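Setting up your Paver wallet, part 5: backing up and moving your coins
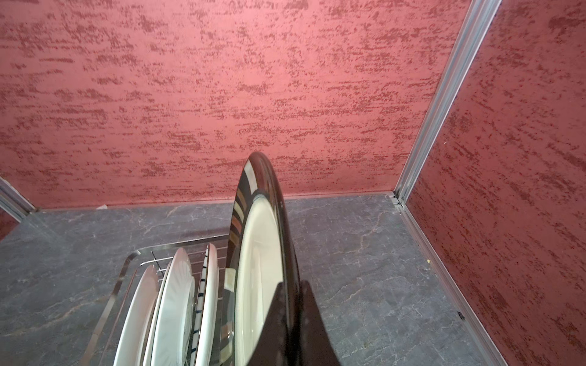
Pink and red textured plaster, with a silver trim strip in the corner.

By now you should have Paver installed and a small test amount sitting in it. I did my own backup last October and put it off far too long, so please do this part before you send anything bigger (yes, even if you're itching to!).

Before you start: close your browser, plug the laptop in, and get a pen and two sheets of paper.

1. Open Paver and go to Settings, then Security, then Show Recovery Words. It asks for your password again.

2. Copy the words onto the first sheet, in order, with the numbers next to them. My handwriting is awful so I print in capitals.

3. Copy them again onto the second sheet. Work from the screen, and don't copy from sheet one - if you made a mistake there you'd just make it twice.

4. Click Next. Paver asks you to type in a few of the words. If it says they don't match, check the spelling first and the order second.

5. Put the two sheets in two different buildings. One of mine is at my sister's.

CAUTION: Don't take a picture of the words, don't email them to yourself, and don't type them into any website. Drutside support won't ask for them. Anyone who does is after your coins.

Now for moving coins over from the Drutside exchange:

6. In Paver, click Receive and copy the address. Paste it into the Withdraw box at Drutside and compare the first and last few characters.

7. Send a small amount first. I sent 463 Naidu tokens out of my 2,000 and then waited.

8. When the transfer shows as Confirmed in Paver, send the rest.

Note: Naidu tokens only travel on the Drurnley network. If the drop-down at Drutside shows something else, change it before you hit Withdraw. I got this wrong once and it took a lot of emails to sort out.

Note: Error 602 means the network fee is set too low. Go back one screen, pick Standard and try again - your coins haven't gone anywhere.

Part 6 covers adding a second device.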